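October, 7.40 p.m.
Entry by the Secretary, Plidthorpe Allotment Society

The reading of the communal water meter was taken this morning and entered in the ledger. Consumption since the previous entry stands at 2,706 litres, a figure higher than the season would ordinarily justify. The Society has 111 plots under cultivation, and the greater part of these have had no need of watering for a fortnight. It must therefore be supposed that there is a leak on the lower run, between the Butt Lane gate and the second standpipe. The pipe there was laid by Norkura and is still under guarantee.

A letter has been sent to Norkura asking for an inspection before the first frosts. A separate estimate was requested from Fluvico, whose charge for tracing and repair would be 400 pounds, excluding the reinstatement of the path. I have recorded both matters in the correspondence book and have made no commitment to either firm. 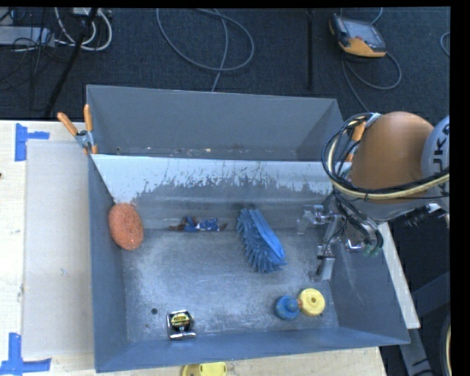 Plot 3 replied to this morning's notice within the hour, to the effect that the ground by the second standpipe had been soft underfoot since August and that this had been reported twice. I can find one such report in the book, in pencil and without initials. An acknowledgement was sent, together with an apology for the delay.

The supply will be closed at the main stopcock each evening until the fault is found. Members who water late will be inconvenienced — the notice at the gate says as much — and are asked to fill their cans before six. The question of whether the winter closure should be brought forward is held over to the next meeting.

Rain from four o'clock, light but steady. The meter is to be read again at eight tomorrow.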